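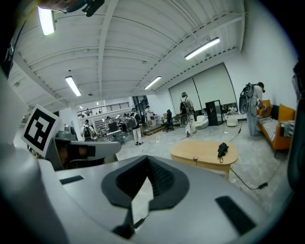 Notebook, propagation bench, September

7:30 in the morning. Checked the mint cuttings from the Durnton stock. They stand in water on the second shelf. Most have white roots now, the longest is as long as my thumb. Three have black stems at the bottom and I threw them away. I changed the water in all jars and put the labels back in the same order.

Tray 1419 (thyme, from seed). Germination is uneven. The left half of the tray is good and the right half is almost bare. I think I covered the seeds too deep on that side, my mistake. I will sow the right half again and press the seed on the surface only, with no compost over it.

Tray 3704 (lemon balm, Huaranga seed packet). Very strong, must be thinned before they become tall and weak. I left the strongest seedling in each cell and cut the others with scissors. Pulling them disturbs the roots of the neighbor, I learned this with the parsley in spring. 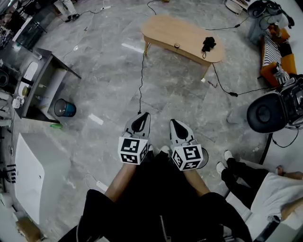

Compost mix for the potting: 3 parts of the Prutard seed compost to one part of sharp sand. Last time I used more sand and the pots dried out before evening. If somebody makes a new batch, please write the proportion on the lid of the bin, because the old writing is washed off.

Sage: the lower leaves have a gray powder. I suspect mildew. Moved the pots apart, took off the bad leaves and did not put them in the compost heap. Will water only at the base and look again next week.

Drying: the chamomile from the Hirthorpe bed was on the screens for five days. The flowers feel dry outside but the centers are still soft, so I left them. The thermometer by the screens shows 30 degrees C, I do not want it higher.

Still to do: order small pots, wash the used trays, ask who has the good scissors. Basil goes inside tonight, the window side.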